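Up early and out the door before the house was awake. It rained in the night and the sky stayed white all morning, no blue anywhere. I took the long way past the Zelside field – I haven't walked it since May and wanted to see what the council had done with the grass. They've left it alone, more or less. The trees on the high side have filled right in and the big round one is as dark as I remember it. 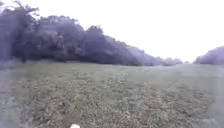
I had meant to do 10 minutes and go home for breakfast. I stayed out 38, going by the kitchen clock. My left knee was stiff for the first bit and then I forgot it. I kept thinking about the letter from Hillach and whether to ring them or write back. Ring, I think. Writing takes me days and then I don't post it.

There's talk of a second row of trees going in on the Pronotley end, paid for out of the 2,000 dollars left over from the fence. I'm not against it, but I like the open ground and I said so to Renu when I rang her after lunch. I told her how thick the old line is looking, and how soft and grey everything gets down there on a dull day.

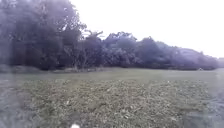
Renu Garg said the open part was the whole point of the place, and if they wanted more trees they could look after the ones they'd got. She'd walk it with me next time, she said, as long as it wasn't before seven. She also asked for her casserole dish back, the blue one. I have to find the lid.

Leaves are down along the edging already and I kept off them, having gone over on wet leaves once at Mum's. The asphalt was wet too, so I went slowly and watched my feet more than the view. 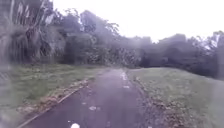
Home, shoes on newspaper by the heater, porridge and a second cup of tea. Did two loads of washing and hung them inside. Kusum Srivastava dropped in at four with lemons and stayed 15 minutes. Rang Hillach and got the machine, so that's for the morning. Lid was behind the flour.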